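Lab notebook – equipment planning, June

14:20

Continuing the equipment list for the next funding window. The last version lumped spares, consumables and new hardware together and came back with questions on every line. Splitting it this time. Scope is the two-arm humanoid on soft goods in the lounge area: garments, pillows, sofa work. Bench arms are on a different sheet and stay there.

What we have on the vendor side:

Umex – hand coverings, fingertips, small hardware. Quote in hand, still valid.
Travetti – actuators and wrist units. Verbal price only, written quote requested again this morning.
Van Beek – cable, strain relief, sleeves, connectors. Catalog pricing, no quote needed under the purchasing limit.
Jidonix – service contract on the whole unit. Renewal offer received, not signed.

Hands first. They see the most contact of anything on the robot and they drive the schedule. Work with knit clothing on a seated person is the hardest case for us to specify, since the grip has to hold fabric and stay gentle at the torso. The covering is the part we treat as a wear item. The fingertip under it we do not.

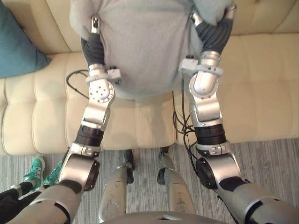

Do we buy a complete spare hand or only coverings and fingertips? Coverings and fingertips now, with the complete hand moved to the second half of the budget, because the lead time on a hand is 11 weeks and it would not arrive inside this window anyway.

Proposed quantity on coverings is 20. Last year's consumption was less than that, but last year most sessions were on the bench. Umex gives a price break at 20 and the shelf life is long enough that I don't mind holding stock. Fingertips: 6. Check that the set includes fasteners. The previous order did not and we ended up matching screws from the general bin.

14:50

Wrist units. Travetti wants to sell a matched pair, left and right. I asked for single-unit pricing. Our failures have been one-sided and a pair doubles the line for no benefit we can show. If they insist on the pair, the second one goes into the budget as a spare and we drop the spare elbow actuator to stay under the cap. Do not order both without checking the total.

Open item on wrist units: firmware revision. The units on the robot are one revision behind what Travetti ships now. Mixed revisions on left and right are supported according to their support desk, but I want that in writing on the quote.

Sensor mounts can be made in house. Printing time is negligible and the hardware is in stock. Zero on the budget sheet, but leave the line in so that nobody adds a bought version later.

15:15

Cable. This is the cheapest line and the one with the most lost time against it. Every stop last month that was logged as "other" was a cable stop when I went back through the comments. Two kinds:

External runs on the arms. Need more slack at the elbow and better retention along the forearm. Van Beek has a textile wrap that opens along its length, so it can go on without pulling connectors. Order enough for both arms plus one full replacement.

Anything lying on the carpet near the feet. A purchase fixes part of this and discipline fixes the rest. A low-profile floor channel would do for fixed routes, but the robot's position at the sofa changes between setups and I don't want a channel that has to be taken up each time. Proposal is an overhead boom with a retractor. Price from Van Beek is acceptable. Mounting is the unknown: the ceiling grid in the lounge area is not rated for load, so it would need a floor stand, and the stand takes space.

Measured for the stand. It fits behind the sofa only if the sofa moves forward. Alternative is a stand to one side, with a longer boom. Asked Van Beek for the longer boom as an option on the same quote.
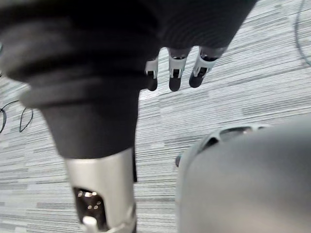 Service contract

Jidonix offers two levels. The basic level covers parts on the torso and legs and excludes hands, fabric covers and anything classed as cosmetic. The full level adds arms to the wrist and a yearly inspection on site. Neither covers hands, so the Umex lines above stand regardless.

Current thinking is basic. The difference in price between the levels is more than what we spent on arm parts over the last contract period. Counterargument: we had one elbow replaced as goodwill, and that will not happen twice. If that elbow had been billed, the two levels would have come out roughly even. Recorded here so the reasoning is on file when someone asks.

Response time is the other difference. Basic is 6 working days, full is 2. For planned sessions we can live with 6 if the spare wrist is on the shelf. Without the spare wrist we cannot. So the Jidonix decision depends on the Travetti line and should not be signed before the written quote arrives.

Fabric leg covers: ask whether they can be bought as a separate item. Not on the Jidonix parts list I have. Might be available from Umex to our pattern.

16:05

Test goods. These were never budgeted before and have been coming out of general supplies, which makes the real cost of a session look lower than it is. Adding a line.

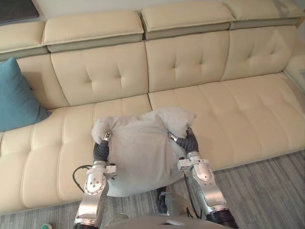 The goods line should be written by object class, with a replacement interval for each. Garments wear at the places where they are gripped and should be retired on a session count. Pillows are less obvious. The pale grey one creases and folds where the grippers press in from both sides, and its upper corners bunch into points, so a single pillow gives a different starting shape from one trial to the next. That is useful for variety and bad for comparing runs. I would buy identical pillows in one batch, keep part of the batch unused as a reference, and log which one is in service. Covers should be removable so they can be washed without taking the pillow out of rotation.

The sofa itself is furniture and sits on the facilities account. Leave it there. If the upholstery needs repair, that should be agreed with facilities beforehand – check whether they want a protective throw on it, and if so whether a throw changes the task enough to matter.

Order of priority if the total is cut:

Coverings and fingertips, Umex
Cable wrap, Van Beek
One wrist unit, Travetti
Basic contract, Jidonix
Test goods
Boom and stand, Van Beek
Spare elbow actuator, Travetti

The boom is low on the list only because the mounting is unresolved. If the side position works it moves up to third.

To do:
Chase Travetti, written quote with single-unit price and firmware statement
Umex, confirm fasteners in fingertip set, ask about leg covers
Van Beek, longer boom option and footprint of the stand
Jidonix, ask how long the renewal offer is open
Move sensor mount files to the shared folder

16:40 – Travetti replied, pair price only. Asked again.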